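Comparison of Two Finger Pads for a Hand-Held Gripper
Project report, section 4: Trials and results
Submitted 8th April

4.1 Purpose

The earlier sections dealt with the mounting of the camera and the choice of tool body. This section compares two finger pads, referred to by their project names. Citelen is a flat pad with a smooth face. Drendon is a V-shaped pad with a textured lining. Both were tried on the same hand-held body, so the trigger travel and the closing force were the same throughout.

4.2 Method

Each pad was used for 90 grasps, spread over nine objects: a marker pen, a glue stick, a cork, a tea spoon, a wooden dowel, a bottle cap, a rubber, a battery and a folded cloth. The objects were placed on a table in a random order. A grasp was counted as good if the object was lifted, held for 5 seconds and set down without slipping. Slips were judged from the video afterwards and not during the trial, as the operator's view was often blocked by the tool.

The trials were run in the main hall of the Cairns building. The pads were changed between blocks and wiped with a dry cloth.
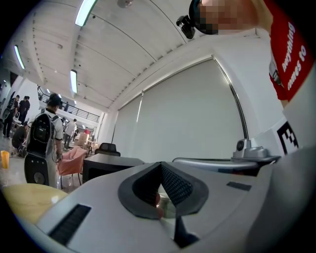 The Drendon pad centres thin objects without much help from the operator. When the fingers close, the two sloping faces push the object towards the bottom of the notch, and small errors in approach are taken up by the shape. The cost is visibility. With the camera looking along the pad, only the pale tip of an object shows between the mesh-textured inner walls, and its angle is hard to judge. The square marker on the white panel at the right is much easier to pick out, being high in contrast and clear of the pad.

4.3 Results

Drendon failed on 8 grasps, most of them with the folded cloth, which bunched at the mouth of the notch. Citelen failed more often on round objects, where the dowel and the pen rolled out sideways, but it did better on the cloth. No pad was damaged - the lining of the Drendon pad showed slight wear at its upper edge.

4.4 Sources of error

One operator carried out all the trials and became faster with practice. Citelen was tested first, so part of the difference may be due to this. Light from the ceiling fittings also changed the camera exposure when the tool was tilted upwards, and several clips had to be viewed twice.

4.5 Further work

A shallower notch should be tried with the Pillomano body, which has a wider opening. The order of the pads should be mixed in any repeat.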